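Workshop notebook: Lerkura two-arm bench kit, trial unit
November 29, 2024 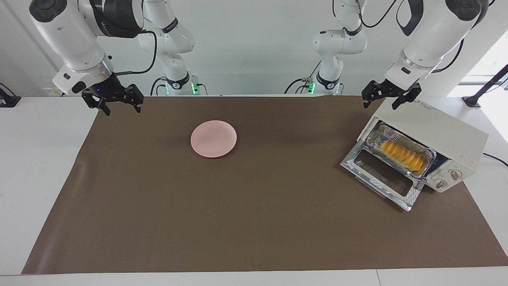 Day nine of the loan, and I am supposed to have an opinion by now. The purchasing form has a box for it, four lines deep. I shall put the long version in here and let somebody else do the boiling down.

For anyone who missed the earlier pages: Lerkura sell the kit as a pair of arms with grippers, a controller, a teaching package and a year of support. Michiels are the dealer, and it is Michiels who want the answer. The alternative is the Imard bundle, which we had on the same bench in September and sent back with a polite note and one fewer hex key. The question for both is the same. Could a person who is good at their job, and whose job is not robots, set up a fiddly kitchen-type task in a working day?

The task is still the pastry one. Toaster oven on the right, door down, foil tray inside with the roll in it, pink plate on the brown mat. Get the tray out, get it over to the plate side, don't wreck anything. The oven isn't plugged into anything that matters and stays cold throughout. I've been asked twice whether we eat the roll. It has been handled by two machines and most of the department, so no.

Setting up

The quick-start guide is 24 pages and can be followed by a tired adult, which puts it well ahead of the competition. Bolting down and cabling took the morning. The cables are a bit long for our table and I've looped the slack up out of the way, though it still finds its way into places. Lerkura will sell you a tidy kit for this. It is a bag of clips. I have seen the price and we own clips.

Left and right are the robot's own, as if it were sitting behind the table looking at you. This is perfectly sensible and I have got it wrong every day. The oven belongs to the left arm, which from my stool is the one on the right. I've put tape on the pendant. Please leave the tape on the pendant.

The mat is ours. White table under white arms under bright lights made the teaching software sulk, and the brown gives it something to look at. It creases if you lean on it, so don't lean on it. The manual says "a contrasting matt surface is recommended" on the second to last page, after the warranty. I'd have put it first.

Teaching

You move the arms through the job by hand, the software records it, and after enough goes it offers to have a try itself. We did 80 goes over three days. The arms are light to push about and hold where you leave them, and I have no complaints there at all, which is annoying when one has a reputation to keep up.

The complaints begin with the software. It saves every go under a number and nothing else. By the second afternoon I had no idea whether number 41 was the good one or the one where I sneezed. There's a comment field, but it empties itself if you change screens. Reported to Michiels, who said it was known. I do like that word.

The other thing is the open door. With it folded down flat the glass sticks out just where a hand would like to come in, and glass is something the software doesn't care for. Reflections off the metal trim make it worse, and the clear stuff round the top of the tray joins in. From above, with the gripper fingers pointing straight down, there's the top of the oven in the way. So the approach has to be from the front and low, then in, then a small lift, then out the way it came. A child could do it. The kit needs telling several times.

Running

Total tries on its own: 248. That figure is off the controller log, so blame the controller. The log also counts every time I pressed start by mistake, and I'm not going to go back and weed those out.

What goes well: the coming in. Once taught, the left arm finds the tray rim nicely even if somebody has nudged the oven a finger's width. I had expected that to be the hard bit. The right arm, given the plate to mind, is as steady as you like. It will hang over the back of the mat with its jaws open for as long as you care to wait.

What goes badly: foil. The grippers are metal plates and come in one strength out of the box, this being confident. A crimped foil rim does not stand up to confidence. Most of our failures are the rim folding and the tray going nose down on its way out. There is a force setting, two menus deep, and turning it down helps a good deal until it helps too much and the tray stays where it was. The useful range is narrow. I've written it on the side of the controller in pencil.

Softer finger pads would probably sort it. Lukdale make a set that's meant to fit, and the dealer says he can't comment on third-party parts, in a tone that suggested he has them on his own.

Compared with the Imard

The Imard had the better software by a distance. You could name things. It also had arms that needed a proper shove, and my shoulder remembers September quite clearly. Its support people replied within the hour, every time, to say that they had received my message. Lerkura's take until the next day but then tell you something. For our purposes I'd take the slow answer.

On the working-day question: the Imard, no. The Lerkura, no, but nearer. Two days with someone patient on hand, if the job doesn't involve foil. Michiels' leaflet says "productive by lunchtime" and doesn't say which lunchtime.

Where that leaves it

I'd keep the kit, subject to the comment field being mended and a proper look at the pads. I would not pay for the gold support plan. The difference between silver and gold, as far as I can find, is a telephone number.

To do before it goes back or doesn't:
Order Lukdale pads, one pair, left arm only for now.
Retry with the tray turned end for end.
New roll. The present one has had enough.
Ask Michiels if the log can be exported as anything other than a picture of a log.
Flatten the mat on the left side.
Form, four lines, by Monday. Use small writing.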